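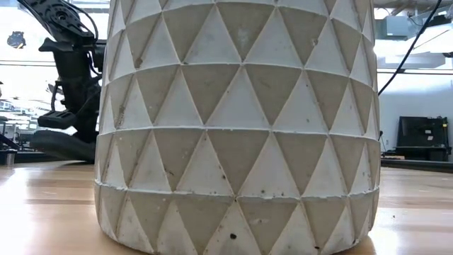
Page last changed: March

Zumum Tall Planter, White with Triangle Relief

We've carried a lot of pots over the years, and the Zumum is the one people keep walking back to. They go off to look at the herbs, they get talked into a bag of potting mix, and then there they are again with a hand on the side of it, feeling the triangles. I can't blame them. I have two at home, one by the back steps with a rosemary in it and one in the hallway that was supposed to be for umbrellas and somehow ended up with a snake plant.

The pattern runs all the way around in bands, so there's no good side and bad side to fuss over. Set it where the light comes in low and the facets show up much more than they do at noon. In a dim corner it goes quiet and plain, and some customers like it better that way!

Price and sizes

The tall planter is $64. The shorter one, with the same pattern, is $39 and makes a nice partner for it if you have a wide step or a long windowsill. Both come in white only. We asked Prarent, who make them, about a green one and they were very polite about it, but no.

Drainage

Every planter arrives with a drain hole and a rubber plug that sits in it. Pull the plug for anything living outdoors. Indoors you can leave it in and keep your plant in its plastic nursery pot, dropped down inside on an upturned saucer or a couple of bricks. Lift the inner pot out to water it in the sink, let it drip for a bit, and put it back. This is how Trinh Dương does all the plants in our shop window at Grerkgate, and hers look far better than mine.

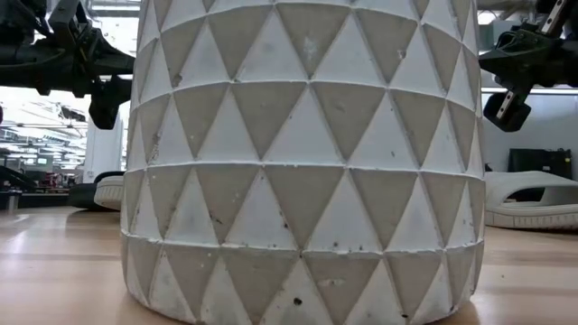 The lower part of the tall planter, with its bands of triangles.

Filling it

Please don't fill the whole thing with potting mix unless you're planting something with deep roots. It's a lot of soil, it's heavy, and the bottom half stays soggy long after the top has dried out. For flowers or small herbs, a nursery pot resting partway down is plenty. For a small olive or a bay tree, go ahead and use the full depth, and choose your spot before you start — once it's planted and watered you will want a second person to move it.

Rodrigo Correia planted up a bay for the front of the store last spring and top-dressed it with pale gravel. I'd copy that if I were you. It keeps the mix from splashing up onto the rim when it rains, and white does show every speck.

Cleaning

Warm water, a drop of dish soap and an old toothbrush for the grooves. Green marks come off with a little white vinegar in water, rinsed well afterward. Skip the wire brush and the pressure washer, please. A soft cloth is all it needs indoors, maybe once a month, or whenever you notice the dust sitting along the ridges.

Winter

Bring it in, or empty it and turn it upside down under cover. Wet soil swells when it freezes, and that can crack any planter. If it has to stay out with a plant in it, raise it on pot feet (a set of three is $11) and move it up against the house.
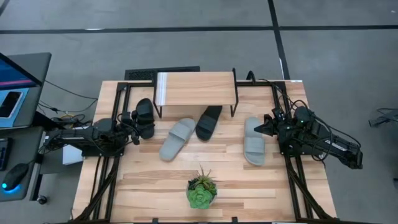

Delivery and returns

We deliver free within 60 miles of the store, and we'll carry it to the door or around to the patio, whichever you like. Farther out, call us and we'll work out a price with Mạc, the carrier we use for anything breakable. Keep the box until you've had a good look at the planter. If it arrives chipped, send us a photo and we'll swap it. Unplanted ones can come back to the store for a refund as long as you have your receipt.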